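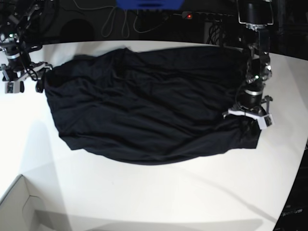 Chapter 8
Folding Dark Garments on a Flat Surface

In the earlier chapters we worked with towels and pillowcases, which have straight sides and four clear corners. A garment is more difficult. It has seams, openings and curved edges, and when the cloth is black, its edges and creases are harder to see. A large part of a laundry worker's day is spent on such pieces. In the hotel laundry at Cinbridge, which we use in this book for our practice tasks, the evening load in March was 836 pieces, and 400 of them were black or navy uniforms.

After this chapter you should be able to:
– lay out a dark garment so that its outline can be read
– remove soft wrinkles by hand before the first fold
– fold a garment lengthwise into a long, flat shape
– decide when a piece must go back to the iron.

8.1 The table and the light

A white table is the best choice for dark clothes. The outline of the cloth is then easy to follow, and a curved hem is not mistaken for a straight one. The top should be smooth, dry and free from dust, for black fabric picks up every light fibre. Wipe it before each new load. At Cinbridge the workers use Savon, a mild soap without perfume, and then a dry cloth.

Light from one side is more useful than strong light from directly overhead. It falls on the ridges of the creases and leaves the hollows darker, so that even shallow wrinkles can be found.

8.2 Spreading the cloth

Take the garment at its two ends and lay it down slowly. Hold only a small amount of fabric in each hand. If you grip too much, you make a bunch, and from this bunch new creases run across the cloth. Diagonal creases often mean that one end has been pulled further than the other. Let go of one end, move it a little, and smooth again from the middle outwards.

8.3 The lengthwise fold

Trousers and other long garments are first folded along their length. Bring one long side over the other and put the edges together. The lower edge should run fairly straight across the table. Small folds in the middle can be pressed flat with the palm. The ends need more care – one of them may lie lower than the other or become narrow, and this must be corrected before the piece is folded again.

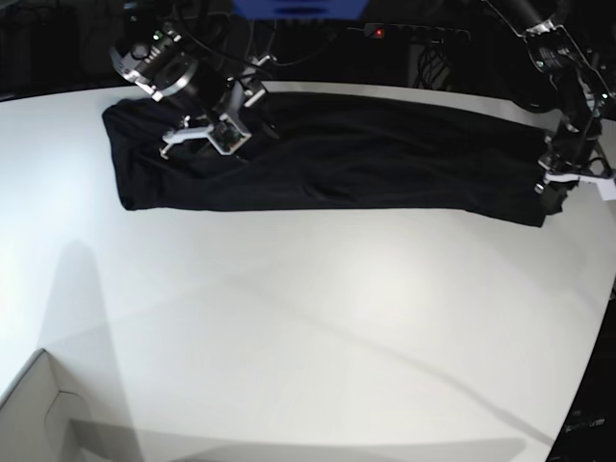 8.4 When to stop and iron

Thin cotton, such as the Guerra work shirt, usually needs the iron before folding. The heavier Grestix trousers can often be smoothed by hand. Lay your palm on the crease and stroke it 2 times, without pushing hard. If the line is still sharp, put the piece aside for ironing and continue with the next one.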